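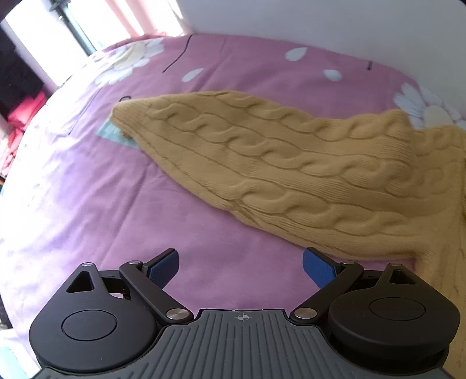 How do I wash a wool jumper without shrinking it?

Use cool water and a liquid wool detergent, and keep handling to a minimum. Heat and rubbing are what make wool fibres lock together, and a jumper that has felted can't be brought back to size. Fill a basin, stir in the detergent, push the jumper under and leave it for 15 minutes. Rinse in water of the same temperature.

Can I use the machine?

If the label says so. Choose the wool cycle, turn the jumper inside out and put it in a mesh bag. Spin at 800 or lower. The ordinary delicates cycle on older machines moves the drum more than wool likes, so check the handbook.

Which detergent do you recommend?

We sell Olleo wool wash in the shop and use it on our own samples. Any detergent marked for wool and silk will do. Avoid biological powders, which contain enzymes that damage wool, and leave out fabric softener.

How should I dry it?

Press the water out against the side of the basin, then roll the jumper in a dry towel and lean on it. Lay it flat on a second towel, pull it gently to shape and leave it away from radiators. Thick knits can take two days. Turn them over once the top feels dry.

What is the best way to store knitwear?

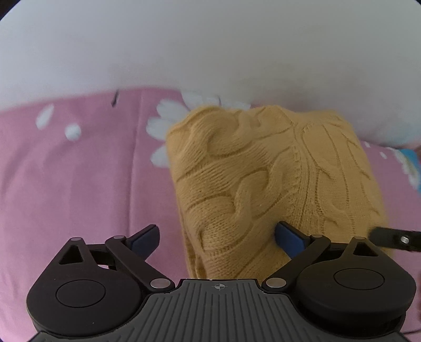

Fold it. Hangers stretch the shoulders and leave bumps that are hard to steam out. Lay the jumper face down, bring the sleeves across the back and fold the body up from the hem. A bed is a good place to do this, as you have room to smooth everything first. Cable knits such as the yellow one here make a thick bundle even when folded, so give them the bottom of the pile or a drawer to themselves. Wash everything before it goes away for the summer – moths go for wool that has been worn.

Do cedar blocks keep moths off?

They help a little while the scent is strong. Sand them lightly when it fades. A sealed cotton or plastic bag does more.

My jumper is bobbling. Is it faulty?

Bobbles are short fibres working loose and are normal in the first few weeks, mostly under the arms and at the sides. Use a wool comb or a battery shaver on a flat surface. Softer yarns such as our Itari range bobble more than the firmer Goodwin lambswool.

Do you repair jumpers?

We mend holes and worn cuffs on anything bought from Bristari. Prices start at £19. Please send items clean. Repairs sent in after the first week of December will be returned in the new year.

Posted 27 Sep 2022 by Bristari Customer Care

Related
Reading a care label
How to darn a small hole
Steaming and blocking at home
Lambswool or merino?

Contact us | Delivery and returns | © Bristari Knitwear | Back to top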